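Das scharfe Geschäft mit dem müden Auge

Brillenketten verkaufen Gläser gegen Bildschirmstress und locken mit dem Sehtest im Vorbeigehen. Wie viel davon ist Medizin?

Stand 2.7.24

Der Sehtest beginnt, bevor man ihn bestellt hat. In der Filiale von Lasevo, gleich hinter der Drehtür des Einkaufszentrums, steht eine Säule mit Kinnstütze, und wer kurz davor stehen bleibt, wird freundlich gefragt, ob die Augen abends brennen. Natürlich brennen sie. Wessen Augen tun das nicht, nach einem Tag im Büro und einer Stunde Neonlicht zwischen Parfümerie und Rolltreppe?

Die Messung dauert kaum länger als das Anprobieren einer Mütze. Danach bekommt man einen Ausdruck in die Hand, auf dem zwei Balken zu sehen sind, einer für jedes Auge, beide in einem Orange, das nach Handlungsbedarf aussieht. »Visuelle Ermüdung: erhöht«, steht darunter. Erhöht gegenüber was, möchte man wissen. Der Mitarbeiter sagt, das errechne die Software, und führt zum Regal mit den Gläsern.

Dort hängt Trindis. So heißt die Beschichtung, die den Blauanteil des Bildschirmlichts mindern soll, und sie kostet 20 Euro Aufpreis pro Glas. Das klingt nach wenig, wenn man ohnehin gerade eine Gleitsichtbrille bezahlt. Vermutlich soll es auch so klingen. Auf dem Aufsteller schaut eine Frau entspannt in einen Laptop, ein Satz verspricht »erholtes Sehen bis in den Abend«. Ein Sternchen gibt es auch. Es führt zu einer Fußnote, die so klein gesetzt ist, dass man für sie eine gute Brille braucht: Das persönliche Empfinden könne abweichen.

Man kann sich auf den Standpunkt stellen, das schade ja keinem. Viele Augenärztinnen und Augenärzte, mit denen man darüber spricht, zucken tatsächlich mit den Schultern. Ein Glas mit leichtem Gelbstich verdirbt niemandem die Netzhaut. Nur ist Unschädlichkeit ein bescheidenes Argument für ein Produkt, das mit Gesundheit wirbt. Wer am Rechner sitzt, blinzelt seltener, der Tränenfilm reißt auf, das Auge wird trocken und müde. An der Farbe des Lichts liegt das nach allem, was man weiß, kaum. Häufiger wegschauen, das Fenster öffnen, den Bildschirm etwas tiefer stellen: alles kostenlos und damit schwer zu vermarkten.

Lasevo beruft sich auf eine eigene Befragung. 3138 Kundinnen und Kunden hätten daran teilgenommen, die große Mehrheit sei mit Trindis »zufrieden oder sehr zufrieden«. Die Zahl macht Eindruck, solange man nicht fragt, wer da befragt wurde. Es waren ausschließlich Menschen, die die Beschichtung gekauft hatten. Eine Vergleichsgruppe mit gewöhnlichen Gläsern fehlt. Und wer antwortet schon auf die Frage, ob sich der Aufpreis gelohnt habe, mit einem klaren Nein, kurz nachdem er ihn bezahlt hat? Auf die Bitte um den Fragebogen schickte die Presseabteilung eine Broschüre. Darin war wieder die Frau mit dem Laptop.

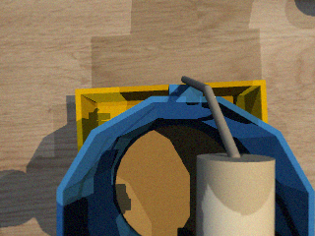
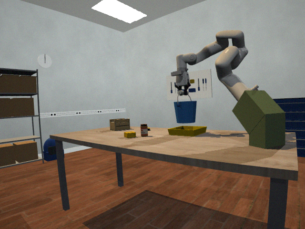
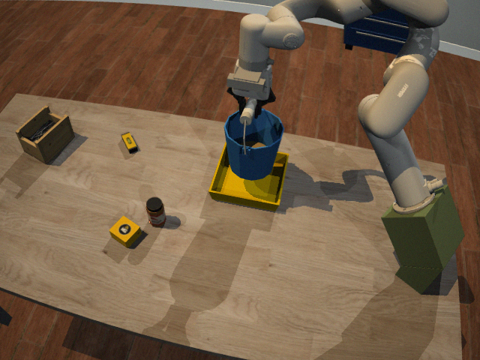
Computergrafiken: Holztisch und blauer Behälter. Im zweiten und dritten Bild hält der Greifer den Eimer am Henkel.

Nun ist Lasevo kein Einzelfall. Der Konkurrent Bodin verkauft seine Zusatzleistungen im Abonnement: jährlicher Check, Reinigungsspray, ein Rabatt auf die Zweitbrille. In der Werbung heißt der Check »Vorsorge«. Das ist ein großes Wort. Vorsorge wäre es, wenn jemand den Augenhintergrund beurteilte, den Sehnerv ansähe, nach Diabetes oder Glaukomfällen in der Familie fragte und bei einem Verdacht wüsste, was zu tun ist. Bei Bodin wird die Brillenstärke bestimmt, ordentlich und mit modernem Gerät, und auf Wunsch der Augendruck gemessen. Ein unauffälliger Druckwert schließt ein Glaukom allerdings nicht aus. Auf dem Ergebnisblatt steht trotzdem ein grüner Haken.

Dieser Haken ist es, der Fachleute mehr ärgert als jede Beschichtung. Er beruhigt. Wer ihn bekommen hat, sieht womöglich keinen Anlass mehr, beim Augenarzt auf einen Termin zu warten, zumal das Warten mühsam genug ist. Eine Praxis am Stadtrand, bei der wir angerufen haben, nannte den Dezember. Das war im Sommer.

An dieser Stelle wird es für die Kritiker der Ketten unbequem. Die Optiker füllen eine Lücke, die sie nicht gerissen haben. Augenoptikermeisterinnen sind gut ausgebildet, viele erkennen sehr wohl, wenn etwas nicht stimmt, und schicken die Leute weiter. In kleineren Orten ist das Geschäft in der Fußgängerzone oft die einzige Adresse, an der überhaupt noch jemand ins Auge leuchtet. Wer das abschaffen will, muss sagen, wer es sonst übernimmt.

Die neueste Antwort der Branche heißt Ciltum. Das Programm wertet Aufnahmen der Netzhaut aus und sortiert sie nach Dringlichkeit, so verspricht es der Anbieter, und vier Ketten sollen es testen. Welche, verrät er nicht. Wie oft das System falschen Alarm gibt, auch nicht, dafür ist auf der Website viel von »Zuversicht« die Rede. Grundsätzlich spricht wenig dagegen, Bilder maschinell vorzusortieren. Die Frage ist, was danach passiert. Ein auffälliger Befund ohne Termin ist für den Betroffenen erst einmal nur eine schlechte Nacht. Und ein unauffälliger landet, so steht zu befürchten, wieder als grüner Haken auf einem Blatt, neben dem Gutschein für Sonnenbrillen.

Bleibt die Frage, was man dem freundlichen Mitarbeiter an der Säule antwortet. Man darf ihn fragen, was genau gemessen wird. Man darf den Ausdruck mitnehmen und die Gläser dalassen. Und wer plötzlich Blitze sieht, einen Schatten im Gesichtsfeld bemerkt oder gerade Linien verbogen wahrnimmt, gehört ohne Umweg in eine Praxis oder Klinik, ganz gleich, was zuletzt auf dem Blatt stand.

Wir haben den Test bei Lasevo übrigens wiederholt, am selben Nachmittag, nach einem Kaffee. Die Balken waren diesmal gelb. Die Beschichtung wurde uns trotzdem empfohlen.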